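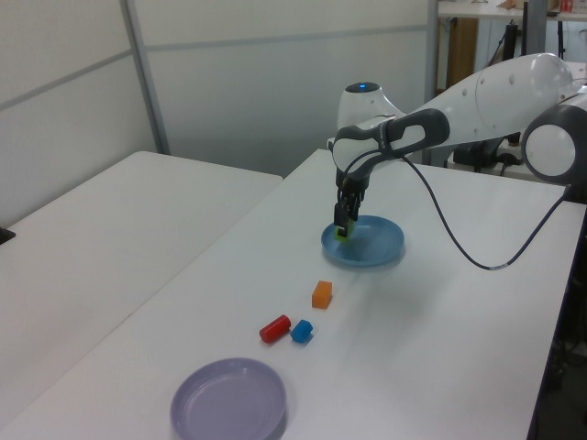 May 5, 2008

Moving my site to a new address, and what happened with the visitors

I promised in December that I would write how the move went, and then I did not write anything for months. Some readers sent me mails to ask if the blog is dead. It is not dead, it only lives on another domain now, and for a long time the search engines did not want to believe it.

For those who are new: my old site was on a free host, Geltport, with an address so long that I could not say it on the telephone. I had 123 pages there, most of them notes about small problems with web forms and style sheets. On a good day the log showed visitors from many countries, and almost all of them came from search. I never did anything special for this. I wrote the titles the way a person would ask the question, and I think this was enough for such small topics.

Then Geltport began to put their own banner on top of every page, and the pages became slow. I bought my own domain and rented a small space at Parbridge. The price is okay and they let me edit the server settings for my folder, which Geltport never allowed.

My first mistake was that I copied everything to the new place and left the old pages standing. I thought, good, now people can find me in two places. But for a search engine these are two copies of the same text, and it has to choose one. It chose the old one, of course, because all the links from other sites were pointing there. My new domain was almost invisible. When I searched for a whole sentence from my own article, in quotation marks, I got the old copy, and also a site I do not know which had copied me word for word, and not my new page.

The right way is a permanent redirect, the one with number 301. You tell the server that the page has moved for ever, and the browser and the search robot go to the new address. With Geltport I could not do this, because there is no access to the server. I wrote to their support and after a long wait I received an answer about how to change the color of my banner.

So I did what was possible. On every old page I removed the text and left two lines and a link to the same article in the new place. Not to the new home page – this is important, I have seen other people do it, and the visitor arrives and must search again for what he wanted. It took me five evenings. I made the list of old and new addresses with Plomia, a small program which walks through a site and saves all links in a text file. It is not beautiful, and it crashes if there is a space in a file name, but it found several pages which I had completely forgotten.

After this I wrote to the people who link to me. I used the referrer list in Imrie, my statistics program, and sorted it by number of visits. I began with the top of the list and sent short mails, only the old address, the new address and a thank you. Many people changed the link in the same week. One person answered that he had not updated his page for years and lost the password, so that link will be wrong for ever.

The second mistake was smaller but it annoyed me more. On the new site I changed the file names, because I wanted them to be nice and without numbers. This was the wrong moment. If I had kept the same names, my list would have been very simple, only one part of the address to replace. Instead I had to compare line by line. If you are planning a move, please do first one thing, wait until it is calm, and then do the other.

Now the results. In the first weeks I lost more than half of the visitors from search. Then for a long time there was no change, and I was looking in Imrie every morning, what I do not recommend to anyone. Last month the site had 3,320 visits, and this is about the same as I had at Geltport before the banners. The old address still appears for some searches, mostly for the article on upload forms.

What I still have to do: a sitemap file, better descriptions for the older pages, and the "not found" page, which at the moment shows only the standard text from Parbridge. Also my feed has moved – if you read this blog in a feed reader and you still see the old address there, please subscribe again, I will switch off the old feed when I have the time for it.

Comments are open again. I had closed them because of spam during the move.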